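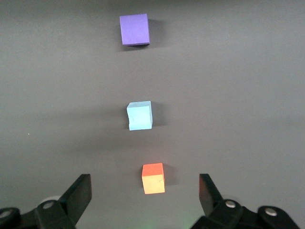 Three foam cubes, purple one at the far end.

Nastport Lost Property Ledger

A transcription of the lost property book kept at the Nastport ferry terminal, turned into a table so that it can be searched, sorted and sighed over. 2000 entries, one row each, covering 11 years of umbrellas.

Version 3. Versions 1 and 2 should be deleted if you still have them. Version 1 had the gloves wrong and version 2 had the gloves differently wrong.

What's in it

ledger.csv is the main table.
places.csv lists the places where things were found, with the spellings merged.
notes.txt holds marginal remarks that would not fit in any column, including a long one about a cello.

Columns in ledger.csv

entry_no: the number written in the book. Numbering restarts whenever the clerk bought a new pen, so do not use it as a key.
row_id: use this as a key.
month: month only. Days were recorded for the first year and then abandoned.
item: what was handed in, in the clerk's words. "Hat, bad" is a complete entry.
item_group: our grouping. There are 15 groups, and the largest after umbrellas is "single glove".
found_at: where it turned up. See places.csv.
claimed: yes, no, or "says so". The last means that somebody collected it and the clerk had doubts.
remarks: free text, frequently rude.

How it was made

Snædís Bach photographed the pages over one March, with the heating off. Kekeli Nutsugah and Cathal Ní Chonaill each typed up the whole book separately and then compared, which took longer than the typing. Where they disagreed, Britt-Marie Sæther looked at the page and decided. Her decisions are final and she would like people to stop writing to her about row 3.

We tried an automatic handwriting reader first. It read "brolly" as "trolley" throughout, and for one happy afternoon we believed the ferry had a serious trolley problem.

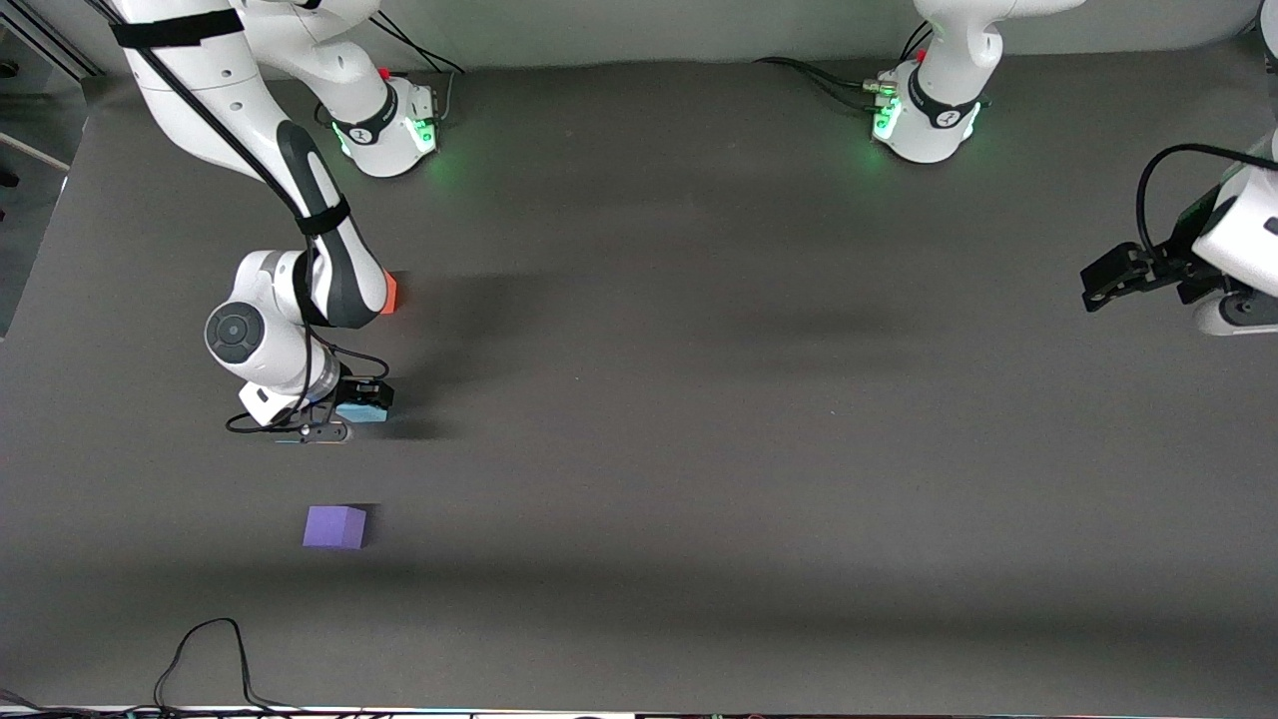

Spelling has been left as it was in item and remarks, and tidied everywhere else. Avotiņš, the café on the upper deck, appears under a great many names, one of them "the Latvian place with the soup". All of them now point to the same line in places.csv. The Narnlow landing stage was easier, being short.

Names and addresses of owners have been taken out. So have two remarks that were unkind to people who could still be recognised by their coats.

Known problems

Umbrellas are undercounted. From the second winter on, the clerk wrote "umbrellas, usual" and left it there. We have kept each of these as one row.

"Jimier" appears in the item column without explanation. It may be a make of suitcase, or a dog. Zane Krūmiņa has a theory and will share it at length.

False teeth are filed under "personal", except for one set filed under "catering". We have not moved them.

The pages for one August are stuck together. Steam was suggested and refused.

Using it

Free to use for anything, with a credit to the Nastport Ledger transcribers. Please don't use it to work out how honest ferry passengers are. It records only the things that were handed in.

Corrections are welcome if they come with a row_id and a reason. If you think the single glove in the remarks is yours, the terminal desk closes at 5 pm and they will want to see the other one.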